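Notebook, Friday, December
Adhesive shelf-life check, second pass

Start 8:40. Continuing from the last entry on the two-part epoxy that went soft at the edges in the sample set Hạnh cut. Question is still whether the hardener has gone off in storage or whether we are mixing badly. Grímur thinks mixing. I think storage, but the first pass did not separate the two.

Materials
Resin: Rendach, opened can, lid resealed with tape. Skin on top, removed with a spatula before stirring.
Hardener A: from the same shelf as the resin, opened.
Hardener B: unopened bottle from Stetorent, same grade, same nominal ratio.
Coupons: mild steel strip, abraded with 400 grit, wiped with acetone, left to flash off. Lap joints, overlap set with the brass jig.

Mix ratio by weight, not volume. The first pass was done by volume with the syringes and I no longer trust the plunger marks. The balance reads to a hundredth of a gram and was checked against the 1000 g weight before starting. Zero drifted once when the door was opened. Re-zeroed and repeated that weighing.

Both batches stirred by hand for four minutes, scraping the sides and bottom of the cup, then moved to a second clean cup and stirred for one more. The second cup is the part we skipped last time. Unmixed resin on the wall of the first cup would explain soft edges without any help from the hardener, so Grímur's theory gets a fair trial.
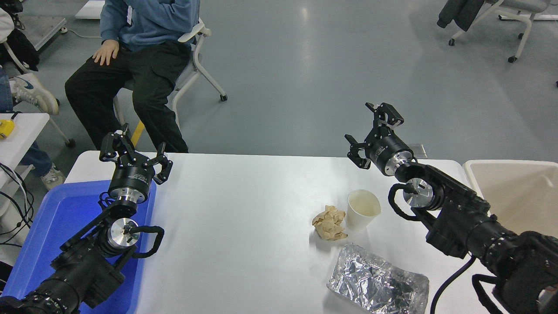
White table, blue tray at left.

Bonding done by 10:15. Coupons clamped with the small spring clamps, fillets wiped off with a wooden stick. Batch A felt thinner going on. Batch B had more drag and held a ridge. I would not read much into this, as the B bottle came in from the cold store and may not have reached room temperature.

Cure: oven at 60 C for 8 hours, then off with the door shut. The Navico logger is in with the coupons, probe taped to a dummy joint. Last time the probe hung in free air and told us only what the air was doing. Oven overshot slightly on the first ramp and settled before lunch.

Hardness on the witness pucks, not the joints. Hạnh poured one puck per batch from the second cup. She wants Shore D on the top face and on the cut face, which is sensible, since a tacky top face can be moisture and says little about the bulk.
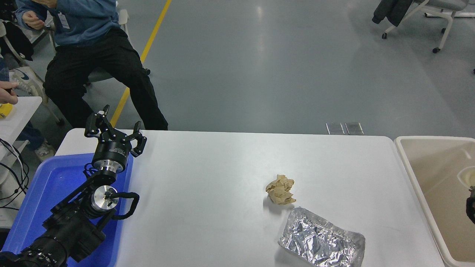
Left end of the table, blue tray with raised rims.

Notes on storage
The shelf above the radiator is a poor place for hardener. Moved everything to the lower cupboard and wrote the opening month on each lid in marker. Bottle A had no opening date at all, and the log sheet stops at entry 151 with nothing for the adhesives after that. Log sheet restarted.

Bjarnason data sheet for the older grade gives a storage limit for unopened containers and is silent on opened ones. Have asked them in writing.

To do
Pull tests on all joints after the oven is cold. Same crosshead speed as the first pass.
Section one joint from each batch and look at the edge under the microscope.
If A and B come out alike, repeat A with single-cup mixing – that would settle Grímur's point.
Order more acetone.
Return the brass jig to Hạnh.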